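La nuit des cormes

Il faut que je vous raconte comment Samina Cheema a retrouvé le cidre de Paewai, et je vous préviens, je vais m'emballer, parce que cette histoire me met en joie chaque fois que j'y pense !

Paewai, c'est notre île. On la traverse à vélo en une matinée, deux si le vent vient de face. Il y a le bourg d'Oneck, le phare, les vergers en pente, et puis la Kevusance, cette rivière minuscule qui se prend pour un fleuve dès qu'il pleut. Samina y était arrivée en février, avec une valise et un carnet, pour reprendre la cidrerie du vieux Cor Cuypers.

Reprendre, c'était un bien grand mot. Le pressoir grinçait, les tonneaux fuyaient, et la recette du fameux cidre de cormes, celui que tout Oneck buvait aux mariages, avait disparu avec la mémoire de Cor.

– C'est dans ma tête, disait-il en se tapant le front. Mais je ne sais plus dans quel tiroir.

Il riait en disant cela, un rire énorme, magnifique, qui faisait lever les poules. Samina l'adorait déjà.

Elle fit donc ce que font les gens têtus : elle essaya. Tout le printemps, elle coupa, dosa, goûta les fonds de bouteille que lui apportaient les voisins. Ilse Kuipers, la postière, lui donna la dernière bouteille de son père, couchée depuis des années sous un escalier. Elles la débouchèrent un soir à la cuisine, dans deux verres à moutarde. Oh, ce parfum ! De la poire, du miel, un peu de cuir, et derrière, tout derrière, quelque chose de salé que ni l'une ni l'autre ne sut nommer.

– La mer ? proposa Ilse.

– La mer ne pousse pas dans les arbres, répondit Samina.

Mais elle nota le mot dans son carnet et le souligna deux fois. 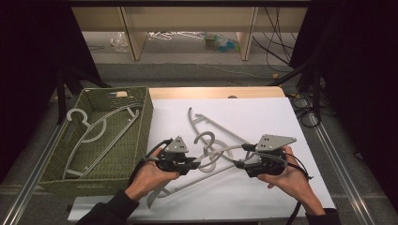 Qu'est-ce qu'une corme, au juste ?

C'est le fruit du cormier, une sorte de toute petite poire, si âpre à la cueillette qu'elle vous ficelle la langue, et qu'on laisse blettir jusqu'à ce qu'elle devienne brune, molle et délicieuse.

Voilà ce que Samina expliquait à Killian Marty, le fils du boulanger, venu l'aider à la récolte. Killian avait de longs bras, un appétit terrible et une foi totale dans les légendes. C'est lui qui parla du cormier de la Ridine.

– Un arbre énorme, au bord de la falaise. Ma grand-mère disait que Cor n'en pressait pas d'autre.

– Et tu me le dis maintenant ?

– Tu ne me l'avais pas demandé !

Ils partirent aussitôt, à la tombée du jour, avec une lanterne et des sacs. Le sentier de la Ridine monte raide entre les ajoncs. En bas, la mer cognait si fort qu'on la sentait dans les chevilles. Samina marchait devant, presque en courant. Elle comptait les marches taillées dans le roche par d'anciens douaniers, pour se donner du souffle, et il y en avait 456, oui, 456, et à la dernière elle leva la lanterne.

L'arbre était là. Tordu, immense, penché sur le vide comme pour écouter. Ses fruits tombés tapissaient l'herbe, et quand elle en porta un à ses lèvres, elle éclata de rire.

– Il est salé, Killian ! Les embruns ! Goûte, mais goûte donc !

Il goûta. Il en mangea 12 avant qu'elle ne l'arrête. 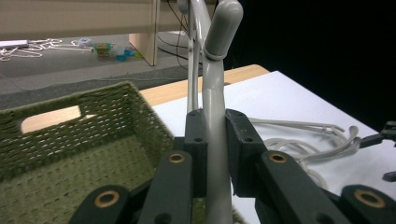
Un soir d'automne à Paewai.

Ils redescendirent les sacs à dos d'homme, glissant, jurant, chantant à tue-tête une chanson dont Killian inventait les couplets à mesure. À la cidrerie, Cor dormait dans son fauteuil, le chat sur les genoux. Samina ouvrit un sac tout près de lui, sans un mot.

Le vieil homme renifla. Il ouvrit un œil, puis l'autre.

– Surtout, ne les lave pas, dit-il d'une voix très claire. Une nuit sur la paille, et tu presses avant le jour. Deux seaux de cormes pour une pleine hotte de pommes. Et tu laisses le tonneau près de la porte, qu'il entende le vent.

Samina chercha son carnet à tâtons, écrivit si vite qu'elle troua la page. Cor parla jusqu'à minuit. Il parla des levures, de la lune, de sa femme qui chantait faux et dont le cidre, disait-il, tenait la moitié de son goût. Il se rappelait tout.

On mit le premier tonneau en perce au mariage d'Ilse, qui épousait Hendrik Dierckx, le gardien du phare, un homme si timide qu'il avait répété son « oui » toute la semaine devant les goélands. Il le cria presque ! Les gens applaudirent, le boulanger pleura dans sa manche, et Samina porta le premier verre à Cor, assis à l'ombre, son chapeau sur le genou.

Il but lentement. Il fit claquer sa langue.

– Un peu jeune, dit-il.

Puis il tendit son verre pour qu'elle le remplisse.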